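Textile Care and Handling, Term Project Report
Clivdale Technical College, Department of Household and Apparel Studies

3. Method

The project examined how a dark cloth should be handled on a covered work table before folding. The cover was a gray felt from Landik, chosen for its grip. Cloth was supplied by Dorkdale in a weight of 283 grams per square meter. The group completed nine sessions in January. At each session the cloth was picked up, spread, smoothed by hand and folded in half twice. Creases were rated on the department's scale, and the ratings were entered the same day.

Fabric handling at the work table:
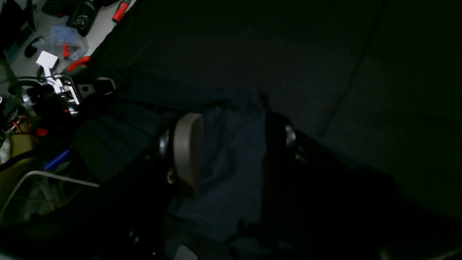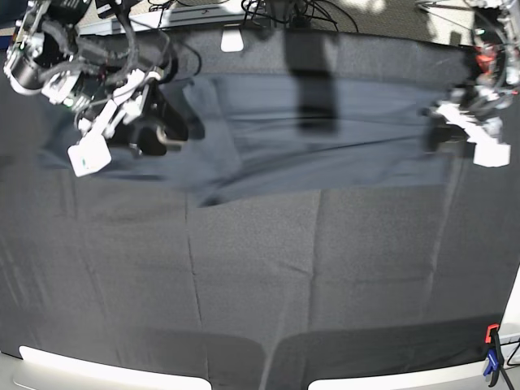
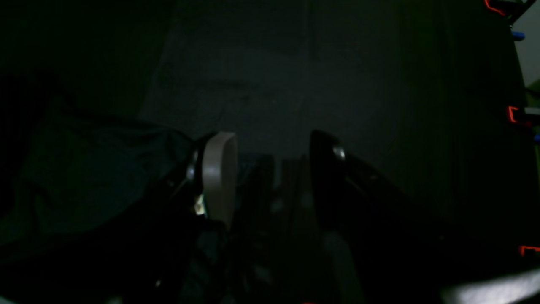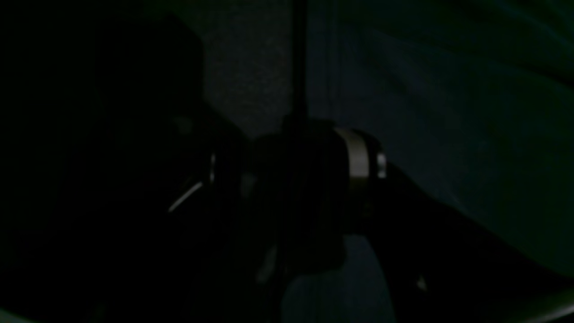
Satish Mittal, commenting on the first draft, objected that a felt cover holds the lower layer too firmly and that the group should have repeated at least one session on a bare table. The group accepts this point.

4. Limitations

Only one weight of cloth was tested. A heavier grade, near 500 grams per square meter, was ordered but did not arrive before the report was due. Ratings were made by two students, and their scores differed most on the second fold.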